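Open afternoon at the Gratton workshop

Kimow opened its Gratton workshop to newsletter readers for an afternoon in December. Nomvula Shabalala ran the demonstration, which dealt with two-arm handling of household tableware. Twenty-seven people attended, in groups of eight or fewer, and each group had a slot at the bench.

The cell uses a pair of arms on a shared aluminium rail, with a gripper on each. The task on show was moving cups, a bowl and a plate to and from a two-tier dish rack. Shabalala's group has recorded 2000 runs of it under operator control, 135 of them set aside for testing. 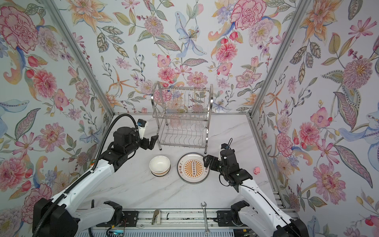 Most of the questions concerned timing. Both arms work from one clock, and the planner, written by Kandpal, holds one arm back whenever the two paths would cross. The hold is short, but it is added to every transfer, and Shabalala said that cutting it is the main job for the spring. Grip force is set per object and does not change during a run.

We use cookies to remember your settings and to count visits. Accept | Manage choices

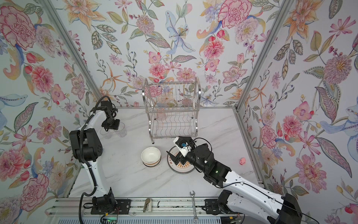
Depth sensing took up the rest of the session. The Grellov software estimates the position of an object from colour and depth together, and the two do not always agree. Clear glass is the hard case: cups standing on a pale marble pattern give a camera very little edge to work with, and a patterned wall behind an open wire rack adds edges that belong to something else. The plate, with its grey rim, is much easier to find. Shabalala's group now takes a second view from the wrist before closing on glass - slower, but with fewer missed grasps.

Copies of the slides can be had from the Gratton front desk. The next open afternoon will cover calibration and cable routing.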